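Caring for Books and Papers in a Home Study Area
Household Guidance Sheet 7, Clarach Adult Learning Center

Students who study at home depend on materials that stay clean, flat and easy to find. The following advice is offered to all learners enrolled in reading, writing and high school equivalency courses.

Borrowed textbooks should stand upright on a shelf, away from radiators and outside walls. Large atlases and dictionaries are better stored flat. Shelves should be wiped with a dry cloth once a month during the term. Household sprays should not be used near paper.

Pencil marks may be removed with a soft white eraser, working from the center of the page toward the margin. Ink should be left alone - most home remedies damage the paper.
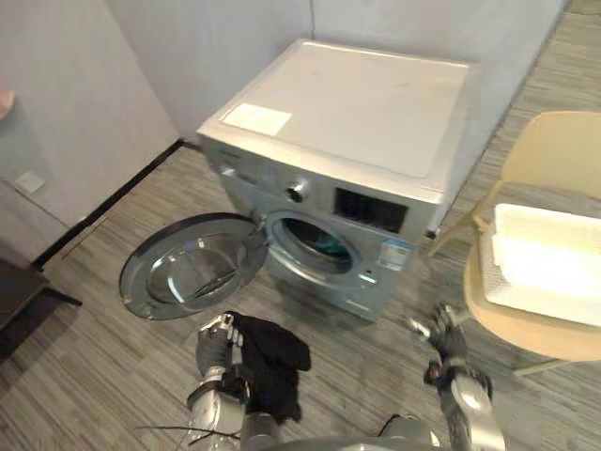

Torn pages should not be repaired with ordinary clear tape, which turns yellow and leaves a residue. Learners may bring the book to the Center's front desk, where repair tissue is available at no charge.

Worksheets are best kept in a ring binder with one divider for each unit. A standard binder holds 100 sheets comfortably. When it is full, completed units should be moved to a labeled folder - the course number and the month, such as September, are sufficient.

Binders and replacement dividers may be requested from the supply office, Room 43, before 4 p.m.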